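**Re: [slowtrips] toiletries for a long train trip, carry-on only**

21 January 2022

> Hi all, first post here after lurking for ages. We're off in September for 2 months, trains the whole way, and I'm determined to do it with one small bag each. Clothes I can manage. It's the bathroom stuff that beats me every time! Do people buy as they go or carry it all? And is the Puler washbag that keeps coming up in the archives worth the money? I baulk at paying that much for something to put toothpaste in.

Welcome! You've picked my favourite subject, so get yourself a cuppa.

I've done the Skavasau line end to end twice now (1044 km each way, and you feel every one of them by the second night) and my bag got a lot smaller between the first go and the second. First time I packed like I was heading for the moon. Full-size shampoo, full-size sunscreen, a spare of each in case the first one went walkabout. I carried most of it home again, and my shoulder was crook for a fortnight.

These days I start a week out. Everything I reckon I'll need gets put where I can see it, and then each day I try to take something away. My partner thinks this is bonkers and would like the furniture back, but it works for me.
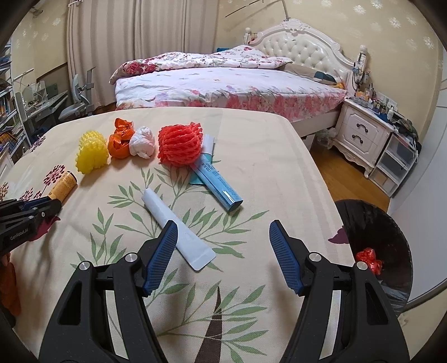

Do you need to decant everything into little bottles?

Only the things you use slowly. Face cream, sunscreen for the nose and ears, that sort of thing. Toothpaste I'd leave in its own tube, and take one that's already half gone. Decanting toothpaste is a mug's game, I tried it once and was still finding it on the bench at Christmas. Shampoo I've swapped for a bar, though if your hair is long or colour-treated you might hate it, so try one at home for a month first. And let the bar dry before it goes in its tin!

On the Puler: I own one, bought on special, and it's fine. The hook is good. Sleeper compartments have one hook if you're lucky and no shelf to speak of, so a bag that hangs open is a real help when the whole carriage is swaying. The zip is stiff and the clear pocket has gone cloudy. The Brivico one is cheaper and lighter and has no hook at all, but a loop of cord fixes that. If I lost mine tomorrow I'd get the Brivico and spend the difference on cake.

Buying as you go is easier than people make out. Every town big enough for a proper station has a chemist, and the little Bednárik supermarket across from the platform at the junction had toothpaste, soap, deodorant, razors, the lot. What I couldn't find was my usual sunscreen or anything for mozzie bites, so those I carry from home.

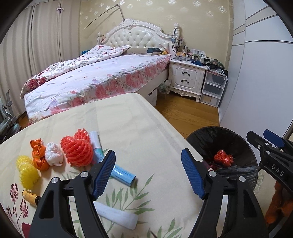 Weigh it as well. I use the kitchen scales, and my washbag came in at 397 grams last trip with everything in it, and the time before that it was 1080. I didn't miss a single thing I'd left out, apart from nail scissors, and I borrowed a pair of those from a very kind woman in the next compartment.

Couple of other bits while I'm rabbiting on. Squeeze the air out of anything with a flip lid before you screw it down, especially if your line goes over the ranges. Keep tablets in the packet with the label on, for the border checks. And pack a flannel, a thin one in a dark colour, because the washrooms on the older carriages run out of paper towel before breakfast.

Which route are you taking, by the way? If you're going through Skavasau, book the lower berths early, they go months ahead. I can dig out my notes on the northern connections if that'd be handy, they're a few years old but I doubt the timetable has shifted much.

Cheers from a very hot verandah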